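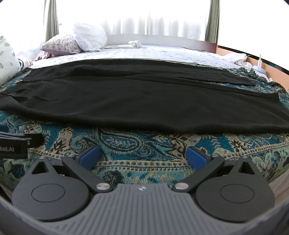
Notas para la charla: vestir a un personaje que cambia de idioma

Domingo, 24 de octubre de 2021

Saludo y agradecimientos

Buenas tardes a todos, y gracias por venir un domingo, que ya sé lo que cuesta dejar la sobremesa (esperar a que se sienten los de la última fila). Gracias a Carol Wainwright, que me convenció de dar esta charla después de una función en la que yo solo quería irme a cenar, y miren ustedes dónde estamos.

Por qué el vestuario

Vengo a hablar de ropa, sí, pero sobre todo de traducción. Cuando montamos en español «La casa de Stanov», la comedia de Aleksi Kauppinen, nos pasamos el primer mes discutiendo los diálogos, frase por frase, con un café detrás de otro. El original tiene 152 páginas y nuestra versión se quedó bastante más corta, porque en finés los personajes se callan con muchísima educación y aquí el público, después de tres silencios seguidos, empieza a toser. Lo del vestuario llegó tarde, como llega siempre, y yo creo que fue lo que más nos enseñó.

(Pausa. Beber agua.)

El caso de la viuda Somogyi

La señora Somogyi entra de luto en el primer acto y no se lo quita hasta el final. En el texto de Kauppinen es casi una broma: todos saben que el marido está en Drollance, vivo y tan contento. Nuestra primera Somogyi salió al ensayo general de negro riguroso, se sentó, suspiró... ¡y no se rió ni el apuntador! Una viuda de negro, en nuestro teatro, trae consigo a Bernarda Alba y a media provincia, y la gente se puso seria de golpe.

Probamos muchas cosas. Le acortamos la falda, le pusimos unos guantes amarillos que eran un espanto, le quitamos los guantes. Al final conservamos el negro y cambiamos la entrada: ahora llega tarareando, y tarda 20 segundos en acordarse de que está de luto. (Aquí puedo tararear yo, si veo la sala animada. Si no, pasar de largo.)

Lo que se queda por el camino

El segundo acto perdió una escena entera, la del sastre Jinomo, que a mí me gustaba mucho y que todavía echo de menos. Duraba 15 minutos y dependía de un juego de palabras con «forro» que en castellano iba por otro lado, ya se imaginan cuál. Contar lo de la carta a Kauppinen: le escribimos muertos de vergüenza para pedirle permiso y contestó con una sola línea, «corten tranquilos».

Leer ahora el monólogo del tercer acto, despacio, primero en la versión vieja y luego en la que se estrenó en enero. No explicar las diferencias antes de leer.

Preguntas

Si preguntan por la gira: 34 funciones. Si preguntan por la película, decir que la he visto dos veces y que la segunda me gustó más. Recordarles que hay vino en el vestíbulo.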